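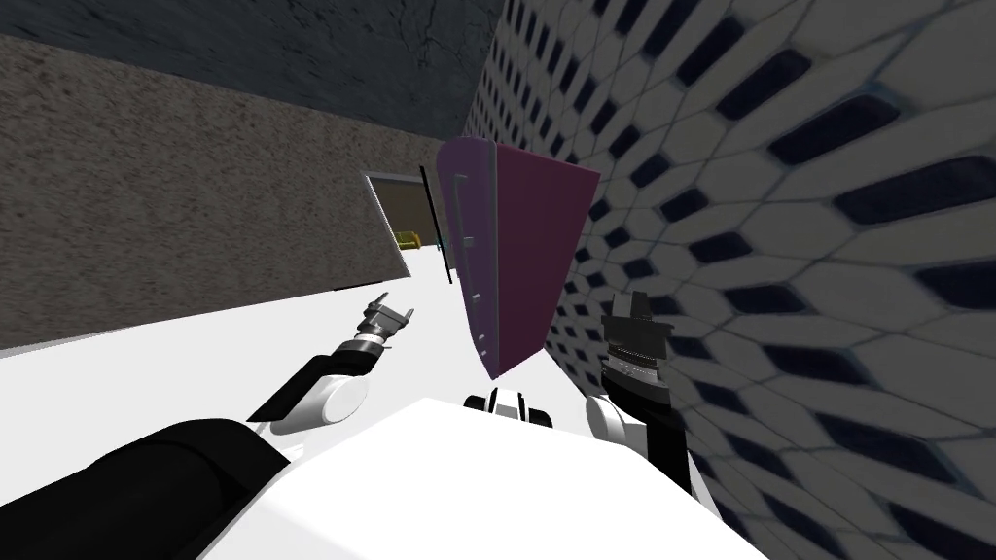
Perela Lane loses its last hardware shop, and I'm taking it badly

2018-07-15

I went in on my way home for a packet of hinge screws and came out with the news that Weerakoon Hardware is closing. Shutting for good at the end of the summer, after which the building goes to Deltel, who already have the unit next door and want to knock through. I stood at the counter like a lemon and said "Oh no" several times, and then bought a dustpan I didn't need.

For anyone who's moved here lately, Weerakoon is the shop halfway up Perela Lane with the galvanised buckets hanging outside and the door that sticks when it rains. It sells screws singly. It sells paraffin, mousetraps, bath plugs on chains, that green garden string that smells of sheds, and drawer knobs out of a wall of little boxes which I could happily look through until closing time (and have done, more than once, while supposedly picking up a lightbulb).

Parveen Sivakumar has run it on her own for the past eight years, and before that she worked Saturdays there as a teenager. I asked if she'd mind me putting something up on the site and she said fine, as long as I didn't make it sound like a funeral. So I'll try!

The lease is the main thing. It came up for renewal in April and the new rent was £1,816 a month, which she told me quite cheerfully, having obviously told a lot of people already. She'd been expecting a rise but had hoped for something she could meet by opening on Sundays and perhaps giving up the van. She did the sums at her kitchen table two nights running and got the same answer both times. Then Deltel's letting people rang to ask what her plans were, and that was more or less that.

She isn't cross with them, by the way, though I was quite ready to be cross on her behalf. Deltel run the print and parcel place next door, and it's always got a queue. They've offered to take on her Saturday lad, which is decent of them, and they're keeping the key cutting machine going at the back if they can find somebody to work it. I hope they do. The nearest other place for a key is out at the Vellent retail park, and if you've locked yourself out you don't want to be changing buses with a cat carrier under your arm. (Long story. He was fine.)

What I'll miss is being told I'm wrong. You go into one of the big places at Vellent with a broken thing in your hand and you wander up and down the aisles holding it out in front of you until you give up and buy a new whatever it was attached to. At Weerakoon you put the broken thing on the counter and Parveen turns it over and tells you that it isn't a washer you want at all, it's a new spring, and it'll be forty pence. Last winter I took her a kitchen cupboard hinge that I was convinced had snapped. She tightened one screw with her thumbnail and handed it back. I'd had that cupboard door leaning against the fridge for a fortnight.

I wasn't the only one hanging about in there this week. A man came in for sandpaper while we were talking and went very quiet when he heard, then asked who was going to sharpen his shears. A woman with a pushchair told us her grandad used to send her up for nails and let her keep the change, and she still walks on that side of the road out of habit. It's funny what people get attached to. I'd never thought of myself as sentimental about rawlplugs, but there we are.

Now, the useful bit. Everything in the shop is going to be marked down, starting with paint, brushes and garden things, and the tools will follow a couple of weeks later. She's asked me to say that she can't put things by for people, so please don't ring up and ask. Paint that's been mixed to order and never collected is going for £2 a tin, and there are some pretty odd colours among it, including a salmon pink that would do somebody's shed a treat. The fittings are for sale too. If you've had your eye on the long wooden counter you'll need to get in line behind me, and behind my husband, who is firmly against it and says it won't go up our stairs.

Anything you've left for repair or sharpening needs picking up before the end of August. She has a shelf of it in the back room, some with tickets and some without, and there's a lawnmower that has been there so long she's started keeping her umbrella in it. If it's yours, go and get it. Keys that were cut and never fetched are in a biscuit tin by the till.

Account customers (there are still a few, mostly builders and the bowls club) will get a letter. If you owe her money you already know who you are, and it would be nice to pay it before you're asked.

As for what she's doing next, Parveen says she's going to have a proper holiday, her first longer than a weekend since she took over, and then she'd like to do small repairs from home. Hinges, handles, stiff locks, wobbly chair legs, all the jobs that are too little for a tradesman to bother with. She hasn't settled on a price or a name. I said she could put me down for the first two visits, as the bathroom cabinet has started swinging open by itself and I daren't touch it.

There'll be tea and cake in the shop on the last afternoon, and I'll put the date up as soon as she's picked one. Bring your own mug, because she's sold all of hers. If you've got old photos of the shop, she'd love to see them, especially any from when the front was painted green, which she remembers and her brother swears never happened. Drop them in at the counter in an envelope with your name on the back and she'll make sure you get them back.

Opening hours stay the same until then, with an hour's closing at lunch. The door still sticks, so give it a shove near the bottom.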